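Can I write the family history of a grandfather who left almost no papers?

Şengül Türkmen
Posted 06/12/2021

Hello to everyone. I am trying to write a short life of my grandfather for our family. He was a trader in cloth and lamp oil in his young years, then he kept a small shop under the name Çetinkaya. He went to school for only two winters and he did not like to write. What we have is one account book with 31 pages filled, a tax receipt, and many stories from my aunts.

My problem is that the stories do not agree. One aunt tells that he walked to the market town with a donkey and came home with 4,000 in coins. Another aunt tells that the money was from selling his share of a field. Must I choose one? Also I do not know his birth year. On the receipt he would be born 12 years before his own younger brother, and my mother says this is impossible.
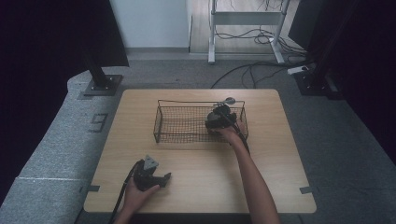
2 answers

Clenel

You don't have to choose. I wrote up my great-uncle's life and where the family disagreed I put both versions in, with the name of the person who told each one. My cousins liked those pages best. Do write down when you heard each story, as your aunts may tell it differently next year.

For the birth year, put "born before" and then the earliest date you can prove. Older clerks often guessed ages from a person's face, so a tax receipt is weak evidence on its own. Is there a record for the brother? If his is good you can work from it.

I would also copy out the whole account book, even the dull lines. Mine had nine entries for the same customer and he ended up being my great-aunt's first husband. Prices and place names will tell you which roads he traded on, and you can check those against an old map at the library.

Grullitix

just record the aunts on your phone and type it up later, thats what I did. Dont worry about dates, family only wants the stories

Comment by Şengül Türkmen

Thank you both. I did not think about the customers' names in the book, and there is one man who comes again and again in June. I will ask my older aunt who he was. For the brother we have a marriage paper, but the ink is very pale at the place of the age. If somebody knows how to read such ink without doing harm to the paper, please write to me here.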